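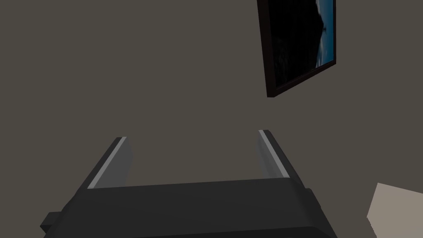 Charoen thinks we should have parked the bus after the second goal, and told me so before I'd even got my coat off. Five at the back, boot everything, go home with the point. Easy to say from the bench with a bag of ice on your ankle!

Friday, May 12, 2023

So, we lost 3-2. Again. I've been home for an hour, I've eaten a whole box of crackers and I still can't sit down properly, so I may as well write it all out while I'm cross.

It was Hollwood away, under the lights, last game but one. We needed a draw to stay clear of the bottom two and for 54 minutes I really thought we'd get more than that. Pimar scored early (a tap-in, he'll tell you it was a volley) and then we got a second from a corner we'd practiced exactly once, in November, in the sleet. Two up away from home! I was running around at left back like I was nineteen.

Then they changed their shape at the break and pushed a kid up against me who was quick, properly quick, and I spent the rest of the night looking at the back of his shirt. The first one came down my side. I'm not going to pretend it didn't. I showed him inside like you're supposed to and there was nobody inside, because Ardeleanu had gone wandering up the field looking for a goal of his own.

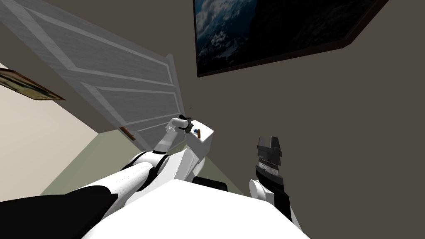
And that's the thing I keep going back to, the wandering. He's our best player by a mile and I love him, but when we're winning he gets bored, and when he gets bored there's a hole in midfield you could drive a van through. I said something to him after the second one went in. It came out louder than I meant. He said something back, Sisar got between us, and while we were all standing there having feelings they took a quick free kick and nearly scored again.

The winner was a header with 8 minutes left. Good cross, good header, what can you do. Well, mark him, I suppose.

Dressing room was dead quiet. Coach didn't shout, which I'd have preferred. He just said training is at the usual time and asked who needed a ride. I ended up in the back of Sisar's car with Ardeleanu of all people, and for 30 miles we talked about barbecue. By the time they dropped me off it was fine. He said sorry about the hole, I said sorry about the yelling, and he said I'd been right and I said I knew. 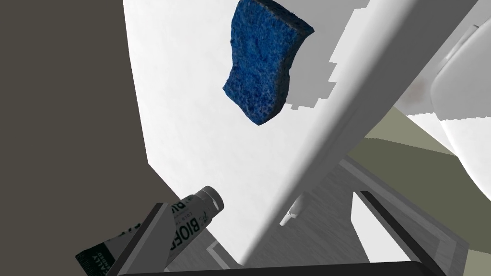 Blue sponge, pale background

My left calf is tight and I've lost a shin pad somewhere. One game to go, at home, and we need to win it and hope the other lot slip up. Charoen says he'll be fit. He also said that two weeks ago, and then he couldn't get down the stairs at Pimar's place without holding the rail, so I'm planning on another ninety minutes at left back.

I'm going to have a bath and leave my phone in the kitchen. The group chat has already started on whose fault the second goal was and I don't want to read it tonight.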